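Resigning before the bonus payment date - how does notice interact with "actively employed"?

Posted by Rongrong Xu in Workplace and Careers > Professional firms
27 Mar 2025

I am a third-year associate at a mid-sized firm in Raltstead and have accepted an offer from Lirbridge. The offer is signed, the conflicts check has cleared and the start date is flexible within reason. I have not yet given notice.

My current contract has the following terms, paraphrased:

- Resignation requires 2 months' written notice. The firm may waive all or part of the notice period.
- The annual bonus is "discretionary, having regard to docketed hours and overall contribution" and is payable to associates who are "actively employed and have not given or received notice of termination on the payment date".
- The bonus year closes at the end of December. The payment date is not stated. Last year it was paid well into spring, and the year before that earlier.

I met the hours target for the year that just closed. I have the year-end report from our docketing system (Uniyal) showing this. My written review says I am "on track for full bonus eligibility". No amount has been communicated.

I would like to know whether giving notice now forfeits the bonus, whether the firm can waive the notice period and stop paying me the day I resign, and whether it is acceptable to ask payroll for the payment date without explaining why. Lirbridge has said it will not top up a lost bonus. I commute a long way and would prefer not to spend another season doing it for the sake of a payment that may never arrive.

Vandana Bansal
Marked as accepted by the poster

I worked in HR at professional firms for a long time and am not a lawyer, so read this as practice and not as advice. I will take your points in order.

Forfeiture. Your clause has two conditions. You have to be actively employed, and you have to have neither given nor received notice. Plenty of contracts only contain the first, in which case an employee working through the notice period is usually still active on the payment date and there is something to argue about. The second condition is aimed at precisely your situation. If you resign in writing before the payment date, expect the firm to treat the bonus as lost. Whether it is right to do so depends on the exact wording, on whether the bonus is truly discretionary or has become a regular part of your pay, and on the law of your province. Courts do read these clauses strictly against the employer, but most of the decisions people quote online concern dismissed employees. A resignation is a weaker starting point.

Check these before you do anything else:

1. Whether the bonus terms are in the contract you signed or in a policy document. If they are in a policy, find out which version applied to the year in question and whether you were ever given it.
2. Whether "payment date" is defined anywhere, including in the compensation memo that usually circulates after year-end.
3. Whether the review letter has any wording on entitlement. "On track for eligibility" is not a promise to pay. A letter stating an amount would be considerably more useful.

Waiver of notice. The contract says the firm may waive. Waiving notice and paying it out are different things, and a clause that gives the firm the first doesn't always relieve it of the second. Employment standards legislation in some provinces obliges an employer to pay up to the statutory minimum if it ends the employment early after a resignation. The contractual balance is a separate matter. Budget on the assumption that your last day could be the day you hand in the letter, and confirm with the new firm that the start date can move forward as well as back.

Asking payroll. Yes, you can ask. Ask in one line, by email, along with something else routine such as your pension contribution room. Associates ask about bonus dates every year and no reason is needed.

On sequence: if the date you get back is close, wait. If you get "to be determined", set yourself a cut-off and resign on it. Your start date has a value as well. Compare the pay increase at the new firm over the waiting period with the likely bonus after tax. I have seen people wait a whole season for a net gain of $1,000.

Keep the Uniyal report, but check your confidentiality obligations before sending it anywhere. A summary of your own hours is normally fine. A report listing client names and matter descriptions is not, and forwarding one to a personal address in the weeks before you resign will look bad.

Gus Van Dusen

Just ask the managing partner straight out. I left Sonley on 2 weeks' notice and got my bonus because I had a decent conversation first. They would sooner have you leave friendly than have you telling everyone they stiffed you. Contracts are one thing and what happens is another.

Reply from Savita Vashisht: This depends entirely on the partner. Once you have said it out loud, the firm may say you have given notice, whatever the contract says about writing. I would not have that conversation with the payment date still open.

Reply from Gus Van Dusen: Fair. Mine was a small office.

Mohit Kaushik

Agree with the accepted answer. Two additions.

First, vacation. Accrued and unused vacation pay is owed on departure whatever happens to the bonus. Get the balance in writing now. Some firms will ask you to take it during the notice period, so find out if the policy allows that. It affects how many working days you have left to transfer files.

Second, unbilled time. Release all of your dockets before resigning and keep them current to the last day. Late dockets are the easiest justification for a reduced discretionary bonus.

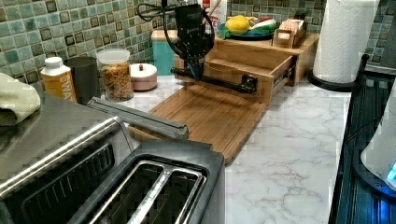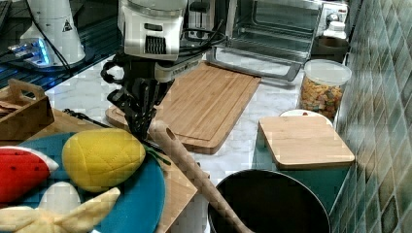
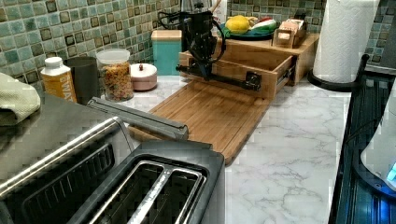
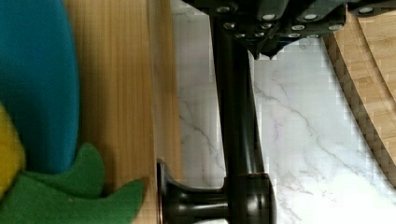 Follow-up from Rongrong Xu

Payroll answered the same afternoon. The payment date is 2 pay periods out, subject to partner approval of the pool. The bonus terms are in the policy and not in the contract, and the version I was given at hiring does not include the words about having given notice. Those were added in a later revision that I cannot find any record of receiving or acknowledging.

I am going to wait for the payment date in any case and have booked an hour with an employment lawyer on the policy question. Lirbridge has agreed to the later start. Vacation balance requested and dockets released.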